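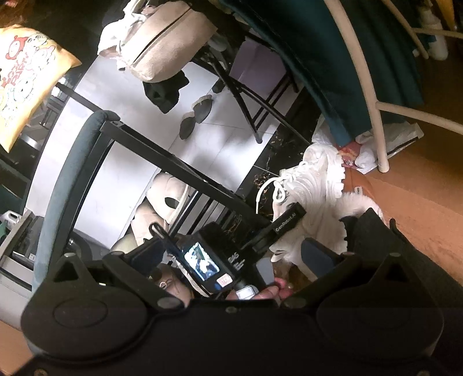
Shoes on the floor again – what do you all do?

TrevorS
Posted Jun 30, 2022
We've moved to a smaller place in Lellthorpe with no hall, so shoes end up on the floor by the chair along with carrier bags and anything else that gets dropped. White trainers, winter things with furry trim, the lot. I'd like a system that doesn't need drilling, as we rent.

budham_noemie
Winter stuff away first. Ours goes in a lidded box under the bed until September. That halves the pile before you buy anything.

Tolera N
Get a rack. Mine is 60 cm wide and holds 6 pairs.

sylvie_t
Disagree about the rack. Chunky soles don't fit on the narrow ones, they just slide off the front. We went back to a plain tray.

Tolera N
Depends on the rack. Mine has flat shelves and I've got big trainers on it now.

TrevorS
The gap beside the door is 72 cm so a rack would go in. Does a tray not just turn into another pile?

sylvie_t
It does if you let it. One pair each on the tray, the rest in the wardrobe. And undo the laces when you take them off – ours got kicked off still tied and the heels went.

budham_noemie
Hang the carrier bags on a hook as well. You can get stick-on ones.

TrevorS
Will box up the winter ones tonight and measure the trainers before I order a rack.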